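Why Do Bikes Have Gears?

Reading time: 3 minutes

Have you ever pedaled up a hill and felt as if your legs had turned into wet noodles? And then, at the very top, clicked a little lever and zoomed off down the other side, feeling like the fastest person in the whole town? If so, you have already met gears, and you probably know more about them than you think!

Let's start at the pedals. When you push them around, they turn a wheel with pointy teeth called a chainring. The chain fits over those teeth, and it runs all the way back to another toothed wheel, called a sprocket, in the middle of your back wheel. So your feet pull the chain, the chain pulls the sprocket, and the sprocket turns the wheel. Off you go!

Now for the clever part. A bike with gears has several sprockets sitting side by side, some small and some big. When you change gear, the chain hops from one to another – that's the clunk you hear.

Suppose the front ring has twice as many teeth as the sprocket at the back. Each time your pedals go around once, the back wheel goes around 2 times. That's a "high" gear. It's lovely on a flat path, but it's hard work on a hill, and your knees will soon tell you so.
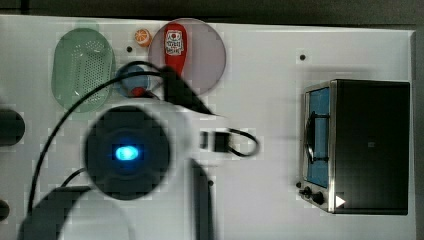 A pale green colander and a small orange object on a white tabletop.

If the ring and the sprocket are the same size, one turn of the pedals gives you one turn of the wheel. You don't go as far with each push, but each push is much easier. That's a "low" gear, and it's the one you want when the road tips upward. It's a bit like stairs – lots of small steps or a few giant ones will both get you to the top, but the giant ones make you puff.

There is a good hill for trying this out on the Trirside path, just after you leave Storkby. The path is 64 miles long from end to end (you don't have to do it all in one go!), and most of it is as flat as a pancake. Then comes Brurnitz Hill. The sign at the top says 1,105 feet, and plenty of grown-ups get off and walk.

If you ride it, change down before the hill gets steep. Chains don't like to hop while you are stomping on the pedals, and they may slip or grumble. Keep your feet moving, pedal gently for a moment, click, and wait for the clunk. Then you can push as hard as you like.

Try it somewhere flat and quiet first, with your helmet on and a grown-up nearby. Count how many times your feet go around between two trees in a low gear, then ride back in a high one and count again. Which number was bigger?

Last updated: August

Contact us | © Oyelaran Young Riders | Back to top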